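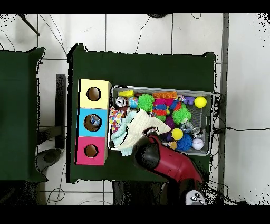
The arm over the sorting table in Anouk Jansen's workshop, with the three target boxes on the left.

Anouk Jansen started on the arm in January, after the heating in her apartment gave out and she found herself spending most evenings at Kondosik, the shared workshop where she rents a bench. She had repaired sewing machines for a living for 13 years and had never built anything that moved on its own.

"I wanted a machine that could pick things up off a pile," she says. "I thought the picking up would be the easy part and the programming would be hard. I had that backward."

The job she has given it is simple to describe. A gray bin holds a mix of toys and household odds and ends: balls, spiky toys, a metal can, a glass jar. Next to it are three boxes in different colors, each with a round hole in the top. The arm is supposed to take an item out of the bin and drop it through a hole.

She calls the project Sametti, after the street where she grew up. The table is dark green, and she says she would not choose that color again. "Dark things disappear against it. I spent two evenings on a black rubber washer before I gave up and took it out of the test set."

Cloth is harder still. Jansen added a towel and some other fabric to the table once the arm had become fairly reliable with golf balls. A ball has one shape, she explains, and a towel has a new one every time it is put down.

"The gripper closes, the software thinks it has something, and it does have something – a corner of towel. Then it lifts and the whole towel comes along with whatever was lying on it. I have had a jar go over the side that way. It didn't break, but I moved the table farther from the wall so I could get around it with a broom."

Her first gripper fingers were printed in a hard plastic and slipped on anything round. The present ones have a softer pad, cut from a sheet she bought at Grabner, a hardware supplier two blocks from the workshop. She pays 36 dollars a sheet and gets several pairs out of each one. They wear out at the tips first.

The building went up in 1916 as a glove factory, and the power supply is a regular topic among the members. Jansen runs her controller on a separate circuit now. Before that, a compressor starting up in the next room could reset it in the middle of a move.

"It would just stop, holding a ball in the air. You had to go over and take it out by hand."

She does her test runs in batches of 30 and writes the results in a paper notebook, with a line for each dropped item and where it landed. Her best batch so far had four failures, all of them with cloth.

Asked what she would tell someone starting out, she thinks for a while. "Tape your cables down. I still haven't done all of mine. And buy two of every motor, they are never in stock when you need one."

The next version already has a name, Skomura, and will use a second arm to hold the fabric flat while the first one picks. She has the base plate cut. The motors are on order, and she expects them at the end of the month.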